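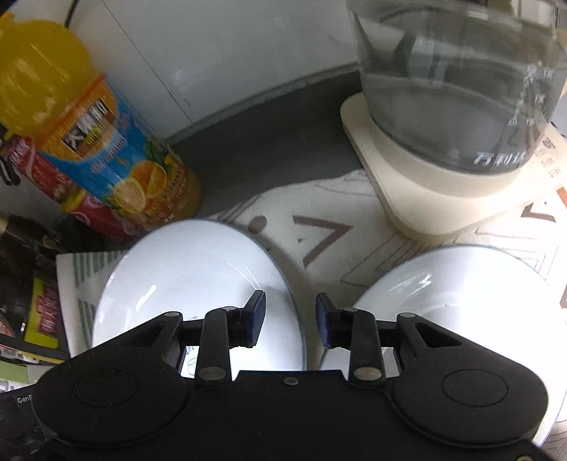 Rundale 值夜箱(酒吧与小型餐饮版)

Furtună 出品 · 壁挂式突发事件柜 · 含 Nuvton 静默报警按钮
售价 3,000 元,含税,含壁挂板,不含勇气
有货,下单后由本店仓库发出

产品简介

开酒吧的人都买过灭火器。买的时候很严肃,挂上墙以后拿来挂过外套、围裙和一串没人认领的钥匙。至于打架、抢收银台、有人在门口捅了人又跑掉这类事,多数店的预案是“喊老板”,而老板那天通常在外地喝别人家的酒。

Rundale 值夜箱是给这种晚上准备的。一只铁皮柜子,挂在吧台后面或者后厨过道,里面的东西按先后顺序摆好:先报警,再救人,再把现场围住,最后把谁在几点看见了什么写下来。它不会让你的店变安全。卖给你能让店变安全的东西的人,我们也想认识一下。它能做的是在最乱的那一阵里,让当班的人手里有东西,脑子里有下一步。

柜子由 Furtună 设计生产,报警按钮部分由 Nuvton 供应。我们是经销商,负责卖、负责装、负责接电话。电话白天接得比较快。

柜内清单(共 11 件)

一、静默报警按钮(Nuvton),带磁吸底座
二、止血带,旋棒式,带时间标签
三、加压绷带
四、止血纱布,真空包装
五、丁腈手套,大号,一包
六、剪衣剪刀,钝头
七、保温毯
八、警戒带,一卷,带切割盒
九、证物袋,纸质,带封口签
十、事件记录本,带复写页,附两支笔
十一、贴在门内侧的步骤卡,过塑

关于第十件,有客人问为什么是两支笔。一支会没水,另一支会被借走。

关于第五件,只有大号,小手也能戴,大手戴小号就会变成另一起事件。

两种款式

Palau 款:柜门为暗红色,正面有反光条,灯光很暗的店选这个。颜色在白天看有点像上世纪的冰箱,晚上看很精神。

标准款:灰色。就是灰色。Furtună 在产品手册里给这个灰色起了一个很长的名字,我们决定不转述。

两款内容、尺寸、价格完全一样。每次都有人打电话来确认 Palau 款是不是“专业版”。不是,是红的。

柜体与安装

柜体为冷轧钢板喷塑,门上是旋钮锁扣,平时一拧就开,不带钥匙。我们知道你想要钥匙,很多店主都想要,理由是怕剪刀被拿去开快递。剪刀确实会被拿去开快递。可是柜子锁上以后,钥匙就会在那个已经下班的人的裤兜里,这种事我们见过不止一回。折中的办法是用随箱附的塑料铅封,一拉就断,断了你就知道有人开过快递。

壁挂板配膨胀螺丝,适用于砖墙和混凝土墙。石膏板墙要另买加固件,或者找到龙骨。如果你的墙是前任租客用什么材料糊的你自己也说不清,请拍照发给客服,我们陪你一起说不清,然后派人去看。

建议安装位置:

吧台内侧,站着伸手能够到,低于视线。
离正门有一段距离,最好中间隔着一道墙或者吧台本身。
不要装在酒柜玻璃旁边。
不要装在厕所里。有店装过,理由是“反正那里有空墙”。

城区内安装可以预约当天上午或下午,我们尽量不在营业时间打孔。有一家店坚持让师傅在周末晚场来装,说客人不会介意,客人介意了。

关于报警按钮

按下去,按钮会同时做两件事:给你预先登记的联系人发送信息,并向接入的安保平台推送店铺地址和按下时间。店里不响、不闪、不念任何语音。这一点常有人失望,觉得花了钱应该有点动静。请想象一下持刀的人站在收银台前,你的墙上忽然有个女声开始播报“已为您启动紧急模式”。

重要:按钮不代替拨打 110 和 120。条件允许的时候,一定要有一个人打电话,并且说清楚店名、门牌、楼层、伤者在什么位置。步骤卡最上面留了空白,请在安装当天就用油性笔把店铺地址填好。很多人在自己上了几年班的店里报不出门牌号,平时叫外卖都是点的自动定位。

按钮用纽扣电池,电量低的时候会给登记联系人发提醒。提醒是每天发的,直到你换掉为止。有位店主来信投诉这是骚扰,我们认为它运行正常。

磁吸底座可以把按钮从柜门上取下来,放到收银台下面或者 DJ 台旁边。取下来以后请记得放在固定的地方。“在我围裙里”不算固定的地方。

接入安保平台需要单独签约,费用由平台收取,和我们没有关系,我们也不拿提成,所以问我们哪家好,我们只会说这个问题很好。不签平台也可以用,信息照样发给联系人。联系人最多能登记 4 位,其中至少有一位应当是晚上醒着的。

关于止血用品

这一段请认真看,玩笑先收起来。

止血带用于四肢大出血,绑在伤口靠近躯干的一侧,避开关节,旋紧到出血停止,在标签上写明时间,之后不要自行松开,等急救人员处理。绑紧会很疼,疼不代表绑错了。躯干、颈部的伤口不能用止血带。可以填塞的部位用止血纱布填塞并持续用力按压,手不要反复拿开查看。

眼睛受伤的,不要按压眼球,不要冲出或拔出扎在里面的东西,用硬质的罩子轻轻盖在眼眶上,让伤者坐着或半躺,等救护车。柜里没有专门的眼罩,干净的纸杯可以临时顶用,注意杯沿落在眼眶骨上。

扎在身体里的刀或者玻璃不要拔。

以上是提示,没有办法代替培训。当地急救中心和红十字系统一般都有面向公众的课程,请让每个班次至少有一个人去上。我们店里也卖练习用的止血带,练习用的和箱里那条请分开,练过的绑带会起毛,真用的时候未必靠得住。

好,继续。

关于记录本

这是整只箱子里最便宜的东西,也是后来最有用的东西。警察来了要问,保险公司要问,房东也要问,房东问得最细。事情过去以后,店里的人会坐在一起把经过讲上好几遍,讲到后来,原本谁也没看清的那个人,衣服颜色、口音和鞋子的牌子都齐了,而且每个人都很有把握。

所以记录本的格式是逼着人分开写的。每页只有一个人填,填完撕下复写页封进信封,填之前不要互相商量。栏目如下:

填写人与当班岗位
你当时站在哪里
你亲眼看见的
你亲耳听见的(尽量写原话,脏话照写)
别人告诉你的(写明是谁说的)
时间,以及你是怎么知道这个时间的
离开的人往哪个方向走
店里有哪些东西被碰过、移动过、打扫过

倒数第二栏值得多说一句。方向请写路名或者对面那家店的名字,“往左”是没有用的,你面朝哪边写的左,过一个礼拜自己也想不起来。

最后一栏是应大家的惨痛经验加的。酒吧员工有一种很深的职业本能,看见地上有碎玻璃就要扫。人还躺着,已经有人去拿拖把了。请先把拖把放回去,等警察说可以了再扫。杯子、酒瓶、吧凳、账单小票,凡是当事人碰过的都留在原处,有必要挪开的,戴手套,放进纸质证物袋,写上原来在哪里。用纸袋,不要用保鲜袋,潮气闷在里面会坏事。最好还是一样都别收,等专业的人来收。

关于监控录像:柜里没有硬盘,步骤卡上有一行提醒你去看录像机的覆盖周期。许多店的监控存得比店主以为的短得多,等三天后有人来调,已经录上了昨晚的打牌局。事情一出就请把那一段单独导出,原始设备不要动,导出的时间写进记录本。录像机的时钟要是不准,把它和手机时间的差值也写上去,不要去校准它。另外,不要把录像发到群里。任何群。包括那个只有几个人的群。

警戒带使用说明

一卷,黄黑色,没有印“警察”字样,请不要因为觉得不够气派就自己去网上买印字的。用途是在警方到达之前把现场那一块隔开,让客人不要踩过去拍照。拉在齐腰的高度,两头绑在固定的东西上。绑在吧凳上的,有人一靠就整条拖走。

出口不能封。再说一遍,出口不能封。

耗材与更换

整套耗材补充包售价大约 98 元,视纱布进价略有浮动,包含手套、加压绷带、保温毯、记录本一册和铅封。止血带与止血纱布单独卖,用过一次就换,没用过的看包装上的有效期。

有效期到了不换,柜子不会有任何表示,它就挂在那里,看起来还是很可靠。我们会给在本店登记过的客户发一条短信提醒。登记表在箱门内侧的信封里,回收率不高,似乎多数人把那只信封当成了包装的一部分。

剪刀如果被拿去开了快递,请擦干净放回去。如果剪过胶带以后剪不动布了,请单买一把,不好意思报给老板的可以私下找客服。

常见问题

我的店很小,只有一个吧台,也要买吗?
先看看你几点关门,门口是什么样的街。小店的麻烦在于人手少,出事的时候打电话的、按伤口的、安抚客人的可能是同一个人。箱子里的步骤卡有单人值班的版本,翻过来就是。

咖啡馆能用吗?
能。白天的版本少了很多戏剧性,记录本多半会用来记偷电脑。

能不能定制,把我们店的标志喷在柜门上?
能,另收费,工期另算。我们建议标志小一点,好让新来的员工一眼看见的是“急救”两个字,你的标志他在工资条上会看到的。

有没有防弹玻璃、防弹帘之类的?
没有。有客人读了几条国外的新闻以后来问。玻璃是另一个行当,价格也是另一个行当的价格。贴膜能让碎玻璃少飞一些,对刀和棍子各有各的限度,我们可以介绍做膜的,其余不敢承诺。

打架时应不应该去拉?
我们卖柜子。步骤卡上写的是:保持距离,大声报出你已经报警,把其他客人引向另一侧的出口。看见刀就退。酒钱没收到的,记在记录本上,不要追出去收。

有人喝完一杯就走,走得很平静,过后才在外头出的事,这种怎么防?
防不住的部分,就是防不住。能做的是把小票、杯子和录像留好。坐在哪里、点了什么、怎么付的钱,当班的人各写各的一页。

安装以后需要跟派出所报备吗?
箱子本身不需要。不过请社区民警来店里坐一坐总归没有坏处,把后门指给他看,告诉他哪个门晚上锁、哪个门是从里面开的。

你们的客服晚上在不在?
有留言信箱。急事请打 110,我们帮不上忙,帮得上的部分都在柜子里了。

客户评价

Gobnait Tully
Palau 款。装了半年,用过一次,是客人自己切柠檬切到手,动用了手套、绷带和全店的注意力。记录本也填了,员工很投入,其中一位在“离开的人往哪个方向走”那栏写了“没有走,又点了一杯”。我把那页留着了。扣一颗星给包装,泡沫粒到现在还在地板缝里。

Ruairí Lenihan
灰色的。我们那条街上个冬天不太平,我的门口也出过一回事,不细说了。止血带是用了的。我想讲的是步骤卡:当时我店里的小姑娘照着上面一行一行念出来,我才发现自己站在那里什么也没做。念到哪行我们做哪行。后来民警说现场留得不错。补充包买了,多买了一条止血带。

Bláthnaid Noonan
按钮电池提醒真的每天发。凌晨也发。三颗星。电池我换了,星星不加。

商家回复:提醒时段可以在后台设置里改成白天,说明书第二页。感谢您换了电池。

Dymphna Gallagher
问过客服能不能加锁,客服给我讲了一个关于裤兜的故事。没加锁。剪刀目前还在。

Lieselotte Wiegand
我管的是一间带露台的餐酒馆,露台离吧台远,买的时候担心一只箱子顾不过来。客服没有劝我买第二只,让我先在星期天打烊后走一遍,从露台最远的桌子走到箱子再走回去,看看要绕开多少把椅子。走完我把椅子挪了,箱子还是一只。要提的意见是步骤卡字小了些,暗的时候看得费劲,我让人照着抄了张大的贴在旁边。

商家回复:大字版步骤卡已经可以单独索取,随订单附送,请在备注里写“大字”。有客人写了“打字”,我们也寄了。

培训与演练

购买后可以预约一次上门讲解,时间由你定,多数店选在开门前。内容是打开柜子,每件东西拿出来过一遍手,按钮按一次测试模式,每个人各填一页记录本。填记录本的那一段最好玩。我们会请一位同事从后门进来,走到吧台拿走一样东西再出去,然后让大家写他的样子。写出来的通常是好几个不同的人,身高能差出一个头。上次他拿走的是一只摇酒壶,有人写的是雨伞。

演练请提前跟在场的所有人打好招呼,包括刚好来送冰的。测试模式要在后台打开以后再按,不打开就按,联系人收到的就是真的。按错了请马上逐个打电话说明,再跟安保平台确认撤销。

新员工入职那天带他去看一眼柜子,让他自己拧开一次、关上一次。老员工也看一眼,看看铅封还在不在。

退换与保修

未安装、铅封完好的,可以在收货后申请退货,运费由退货方承担。已经在墙上打了孔的不能退,孔也不能退。柜体与锁扣由 Furtună 保修,按钮由 Nuvton 保修,两家的保修卡都在信封里,就是前面说的那只信封。

柜门被撞变形、被泼酒、被贴满乐队贴纸的,不在保修范围内。贴纸如果盖住了旋钮,请至少把旋钮那一块抠出来。

因实际事件动用了箱内物品的,凭报警回执可以免费领取一套补充包,不问经过。领取时不必寄回用过的东西,请千万不要寄回用过的东西。

订购

Rundale 值夜箱,灰色,3,000 元
Rundale 值夜箱,Palau 款,3,000 元
耗材补充包,见上文“耗材与更换”
大字版步骤卡,免费,备注“大字”
练习用止血带,价格请问客服
石膏板墙加固件,随安装一起报价

需要发票的请在下单时填好抬头。需要安装的请写明墙的材质、店铺的营业时间,以及货车能停在哪里。巷子太窄的也请写上,师傅会把箱子扛进去,他只是希望提前知道。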